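Search this site: type a word or two and press Go

Shared laundry room – walk-round checklist with comments
Bestitz building, ground floor
Checked by: Wafula Were
Date: November 7, 2025
Previous check: October

Work through the items in order. Mark each one OK, Watch, Fix or Not checked. If an item is marked Fix, put a note on the machine as well as on this sheet, because people don't read the sheet before they load a wash.

PART 1. FLOOR AND ACCESS

1.1 Floor clear of water in front of the front loader
OK. I felt along the front edge of the machine with a paper towel and it came up dry. Do this with a towel and not by eye. A thin film of water is hard to see on a smooth gray floor.

1.2 Floor clear of spilled detergent
Watch. There was a sticky patch by the door to the hall. I mopped it twice. Liquid detergent on this floor is the most slippery thing in the building, and it stays slippery after it looks clean.

1.3 Baskets and bags out of the walkway
Watch. A basket on the floor is fine while you are loading or unloading. Between washes it goes back on the shelf. In October I moved the same basket twice in one afternoon.

1.4 Basket condition
OK. Handles sound, no sharp edges on the rim, no cracks in the bottom. The old one with the split handle has been thrown out. Run a hand around the inside before you pass a basket, as a split in the plastic will snag knitwear.

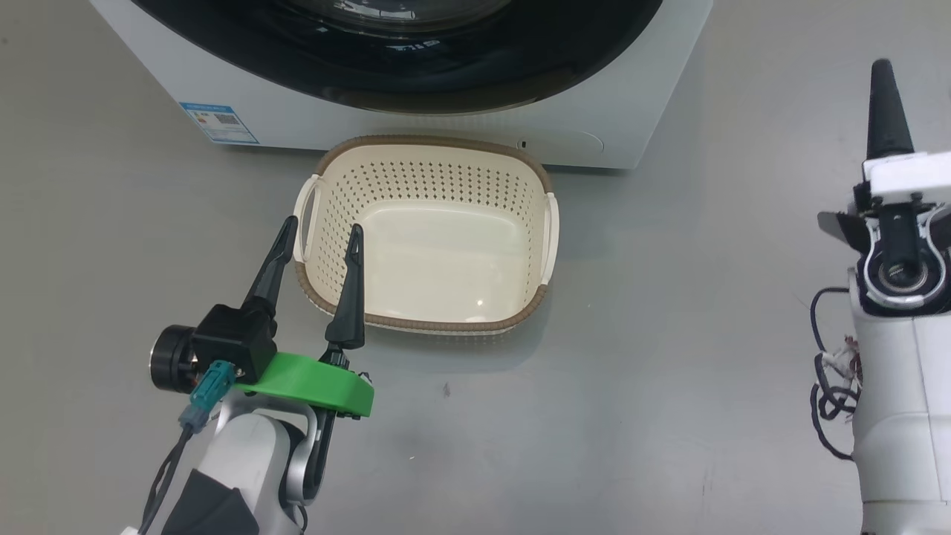

Dirk Smits asked whether the basket rule could be dropped for evenings, when there are fewer people in the room. He would like to leave a basket by the machine while a wash runs, so that the next person knows it is taken. My answer is no for the floor, but the top of the machine is fine if the basket is empty and the spin is not above 1,000. Anything heavier will walk off the edge.

1.5 Lighting
OK. All lamps working. The switch plate by the hall door is loose and has been marked Fix on the electrical sheet, not this one.

1.6 Path to the shutoff valve
OK. You should be able to reach the valve without moving anything. Last time there was a drying rack folded up in front of it.

PART 2. POWER AND WATER

2.1 Plugs and cords
OK. No scorch marks, no warmth at the plug after a full wash. No extension cords in use. If you find one, unplug it and take it out of the room.

2.2 Inlet hoses
Watch. Hoses are dry at both ends but the cold one is due to be changed. The replacement is ordered from Jansen. Until it arrives, close the valve when you have finished for the day.

2.3 Drain hose
OK. Clipped in place, no kinks.

2.4 Machine level
Fix. The front loader rocked slightly when I pressed on one corner. I turned the foot down and tightened the nut, then ran a spin with a folded bath towel in the drum. It was steady. Leave as Fix until the next check confirms it has stayed put.

PART 3. DOOR, SEAL AND DRUM

3.1 Door glass
OK. No chips or cracks. Wipe the inside of the glass with a damp cloth, including the part that sits against the seal. Lint there is a common cause of a slow drip.

3.2 Door seal
Watch. No tears. There was gray sludge in the fold at the bottom, the usual mix of lint and softener. I pulled the fold back with two fingers and cleaned it out with an old toothbrush. I also found a hair clip. Please check pockets.

Use less softener. The cap is not the measure. The line inside the cap is the measure.

3.3 Small items left behind
OK at the end of the check. Socks and face cloths get stuck to the top of the drum after a fast spin, where you don't see them from standing height. Turn the drum once by hand before you walk away. If you find something red, take it out before the next load goes in, even if it looks like it belongs to nobody. 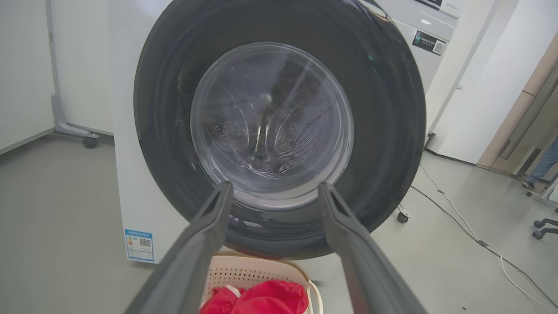 Item 3.3: Red clothing in the basket, in front of the washer.

3.4 Colors kept apart
Not a safety item, but I get more complaints over this than anything else on the sheet. New red and dark blue things should be washed alone the first time, at 40 or below. Don't leave damp reds sitting on top of someone's whites in a shared basket. The dye can move without any help from the machine.

3.5 Door hinge
OK. Hinge screws tight. Open the door all the way and let go of it. It should stay where you leave it and not sag. Do not hang wet towels over an open door. That is how the last hinge was bent, and the part took four weeks to come from Gredel.

3.6 Door latch
OK. The latch clicks and the machine starts on the first press. If you have to lean on the door to get a start, mark Fix and stop using it.

3.7 Inside of the drum
OK. No rough spots. I use a nylon stocking over the hand for this, going slowly around the drum. It catches on any burr that would catch on clothes. No coins in the holes.

3.8 Door left open between washes
Watch. Closed on two visits out of four. A closed door keeps the seal damp and the room starts to smell by the weekend. Leave it open. If small children are in the room, stay with them, or close it until they have gone and then open it again.

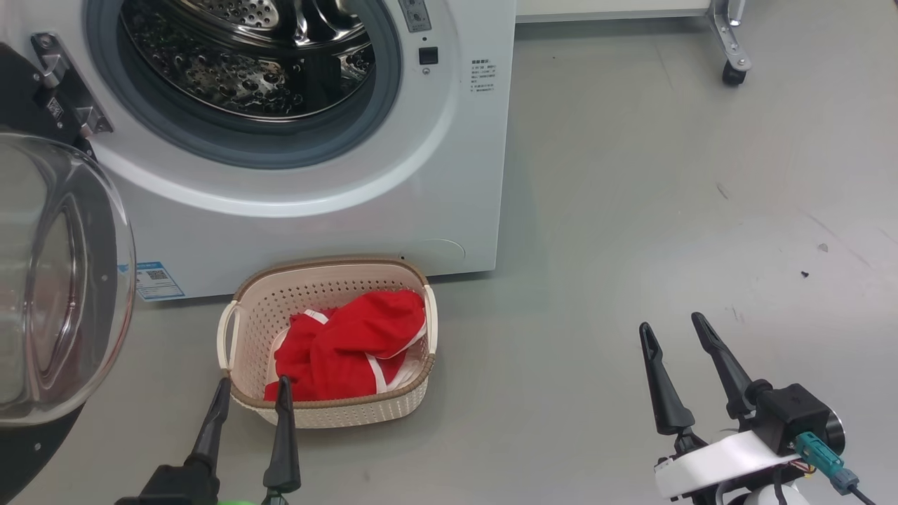 Item 3.8: Washer door open, basket at the front.

PART 4. FILTER AND DRAWER

4.1 Filter access cover
OK. Cover closes flush. Before you open it, put down a flat tray and a towel. Wait until the water has cooled if the last wash was a hot one. Turn the cap slowly and stop when water starts to come – let that drain before you turn it further.

4.2 Filter
Fix, done on the spot. One button, one guitar pick and a lot of lint. Rinsed and put back. Check that the cap is fully home, then run a short rinse and look for drips.

4.3 Detergent drawer
OK. Pulled out and washed in the sink. Black spots at the back of the drawer housing were cleaned off with a bottle brush.

4.4 Detergent storage
Fix. Capsules were on the low shelf again. They go on the top shelf with the lid closed. No exceptions, including for people who are only going to be five minutes.

PART 5. CARRYING AND UNLOADING

5.1 Basket load
Don't fill it above the rim. You need to see the floor in front of you on the way to the stairs. Wet towels are far heavier than they look, so make two trips.

5.2 Lifting
Put the basket on the floor close to the door, unload into it, then bend your knees and lift with both handles. Don't pick it up by the rim.

5.3 Stairs
One hand on the rail. That means a small load or a bag over the shoulder.

RESULT
Safe to use. Items 2.4 and 4.4 to be looked at again in 7 days. Item 2.2 stays open until the hose is fitted. Comments below are open to anyone with a key.

COMMENTS (4)

Marnix stairs, second floor
Can the note on softener go on the wall too? I have been filling the cap for years and I thought that was right.

Dirk Smits
The guitar pick is mine. I will collect it. Still think the basket rule is too strict in the evening, but fine.

top floor left
I did the stocking test on my own machine upstairs after reading this and found a rough spot near one of the holes. Explains two ruined tights. What do you use to smooth it down?

Wafula Were
Very fine sandpaper, a few light strokes, then wipe the drum out and run it empty once. If it is a proper nick and not just a rough spot, get someone to look at it. Note for the wall is a good idea and I'll print it larger this time.

RELATED CHECKLISTS
Drying room – racks, vents and damp
Bike store – walk-round checklist
Hall and stairs – lamps and handrails
How to change an inlet hose
Electrical sheet, ground floor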